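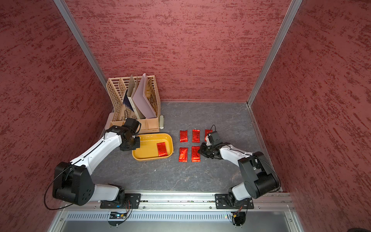 A reviewer of our first draft objected that forfeiture notices are read "by those with something at stake," and that their wording hardly matters. We sampled 200 notices mailed in Edden and Jeltbridge. The typical one puts the filing deadline on page 4, after a passage on the definition of "vessel." Neither town has a harbor.

Owners had 90 days to file a claim. Most filed nothing, and the courts treated silence as consent — a generous reading of silence. In *Prosser*, the judge called the notice "adequate, if one is a lawyer." The owner drove a bread truck.

**Figure 1.** Enclosure with red walls, a gray floor and two robot arms mounted on the front rail.

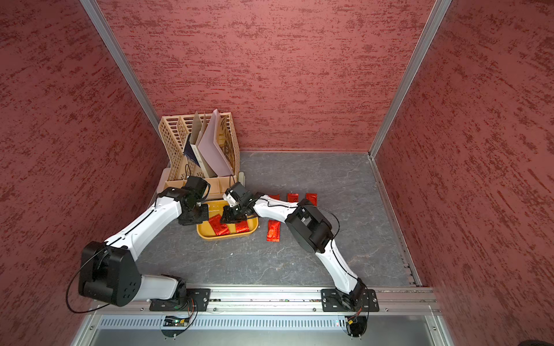
### 3.2 Cost of contesting

Contesting a seizure in Jeltbridge requires a bond of $3000, payable before anyone hears the claim. In *Orner*, the seized car was worth less than the bond. The court found this unfortunate and affirmed.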